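Against the Pantry Makeover

My sister-in-law sent me a link in September to a video of a woman pouring cereal out of a box and into a jar. The video went on for seventeen minutes. By the end, every dry thing in the woman's house had been taken out of the package it came in and put into another package, and she stood in front of the shelves with her hands clasped like she'd delivered a baby.

I have nothing against jars. I own jars. What I doubt is the claim that comes attached to them, which is that a kitchen where everything has been moved into matching containers is a kitchen where less food gets thrown out, less money gets spent, and dinner gets made with less swearing. I've heard this claim from magazines, from the container stores, from a dental hygienist while my mouth was full of her fingers. I've never heard anyone offer a reason to believe it beyond how the shelves look.

So let me go through it the way I'd go through a contractor's estimate.

Start with the price. A woman in my town, Irnisville, will come to your house and do your pantry. Her starter package is $238, and that covers her time and the label maker but none of the containers. My neighbor Nicanor Sotomayor and his wife paid it and then paid again for the bins, and he showed me the receipt with the expression of a man showing you a scar. He wouldn't tell me the total. I know the bins were Stolletti, and I know what those go for, because I priced the medium ones and put them back on the shelf.

What was the problem they'd paid to fix? According to Nicanor, they kept buying paprika. They had three of them. Three jars of paprika is maybe ten dollars of paprika, and it keeps for a good long while, and nobody was harmed.

The sales pitch says you can't use what you can't see. That sounds right, and I think it's about a quarter right. I could see the farro on my shelf perfectly well for two years. I saw it every morning. I didn't cook it because I don't like farro and I had bought it during a period when I was trying to be someone who did. A clear container would have let me see it from more angles.

Most of what goes bad in my house goes bad in the refrigerator anyway. It's half an onion, it's the cilantro, it's the leftovers everyone was too polite to finish and too polite to throw away. The makeover people do the refrigerator too, if you let them, and then you have slimy cilantro in a bin marked HERBS.

Then there's the matter of the information on the box. A bag of rice tells you how much water to use. A box of pancake mix tells you what to add and how long to wait. It has a date on it. It has the allergens, which matter a great deal if your nephew swells up around cashews, as mine does. All of that goes into the recycling on pantry day. I've been told that careful people cut out the instructions and tape them to the back of the jar. I've been in a lot of kitchens, and I have seen this done exactly once, by my aunt, who also ironed dish towels.

I asked Nicanor what the date was on his flour. He turned the bin around. He turned it back. He said it was the new flour. I asked what had happened to the old flour and he said he supposed it was underneath.

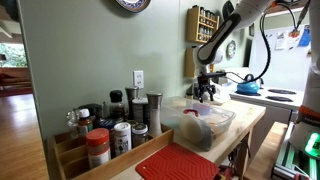 Do clear containers help a household waste less food? They help a little with the few things you eat every day and would have finished anyway, and they do very little for the things you were never going to cook.

I tested this, in the loose way a person tests things at home. For one month I kept a sheet of paper on the refrigerator door and wrote down whatever got thrown out and why. I'd already put some of the dry goods in containers by then (a gift, before you call me a hypocrite) and left the rest in bags with clothespins on them. At the end of the month the sheet had plenty of bread on it, plenty of produce, a carton of sour cream I'd rather not discuss, and from the dry goods, one bag of walnuts that had gone off. The walnuts had been in a container. I don't say the container did it. I say it stood by.

One sheet of paper in one kitchen doesn't prove much, and I'd be the first to complain if somebody tried to sell me something on the strength of it. But it's one sheet more than the other side has shown me.

The other thing I hear is that it saves time. Here I'd like somebody to count the hours on both ends. You come home with groceries. In the old system, you put the bag of lentils on the shelf and you're done. In the new one, you find the lentil container, which is not quite empty, and you have to decide whether to pour new on top of old, or dump the old in a bowl and wash the container and dry it — really dry it, or you'll get paste — and put the new in first and the old on top. Then there's half a cup that won't fit. Where does the half cup go? It goes back in the bag, with a clothespin on it, behind the container. I have looked behind the containers in several handsome pantries and I promise you the bags are back there.

Kazimiera Sobczak disagrees with me about all of this, and since she cooked for a living for most of her life and I only write columns, I should give her a fair turn. She ran the kitchen at the Clinmont, the old hotel by the river, and in that kitchen everything was in a clear tub with tape on it. Flour, rice, beans, onions already cut. She says a cook who has to open a box to find out how much is in it is a cook who's going to run out in the middle of service. She says I'm lazy and I've dressed it up as an argument.

I take the second point under advisement. As for the first, I think it helps my side more than hers. The Clinmont went through its flour in days. The tape had a date on it, and somebody checked the date, and that somebody was paid to do it and could be yelled at. The tubs were cheap and scratched and none of the lids matched. A system like that works because of the tape and the yelling. What gets sold to the rest of us is the tubs, with the tape swapped out for a label that says FLOUR in curly writing, as if the danger were that we'd mistake it for something else.

When I put this to Kazimiera she said that in her own apartment she keeps flour in the bag. She said it's a different thing when it's just you. I wrote that down in front of her, and she told me to put my pen away and eat.

I can hear the reply, because I've gotten it in letters. It makes people happy. They open the door and it's calm in there, and the rest of their day isn't calm, and what business is it of mine? None. If you like the look of it, buy it the way you'd buy a lamp. I like a nice lamp. I only ask that the lamp not be sold to me as a way to cut my grocery bill. There's a Farahani catalog on my table that promises a "kinder relationship with food" on one page and offers a set of canisters for $118 on the next, and I think the people who wrote the first page should have to sit down at dinner with the people who priced the second.

It also bothers me who ends up feeling bad. I wrote a short piece on this last year and heard from a good many readers, and hardly any of them were proud owners of a finished pantry. Mostly they were people who'd started one. They'd bought some of the bins, gotten through the pasta, and stalled. Now they had a shelf that was half one thing and half another, and they apologized to me for it, a stranger, in writing. These are people with jobs and kids. They feed a household every night of the year, on a budget, and they'd been talked into thinking their cabinets were a moral failing because the crackers were still in the cracker box.

The cracker box is a fine piece of design. It's rectangular. It stacks. It has its name on it in large type, it came free with the crackers, and it tells you when they were supposed to be eaten. When it's empty you flatten it, and the shelf has room on it again. The empty canister takes up just as much space as the full one.

What does work, as far as I can tell, is so dull that it can't be sold. Look in the cabinet before you go to the store. Buy the smaller bag. If you haven't cooked something in a year, give it to somebody who likes it, and stop buying it. I'm still working on that last one. The farro went to Nicanor, who was very gracious, and who then stood in his kitchen for a while looking for a bin that would fit it.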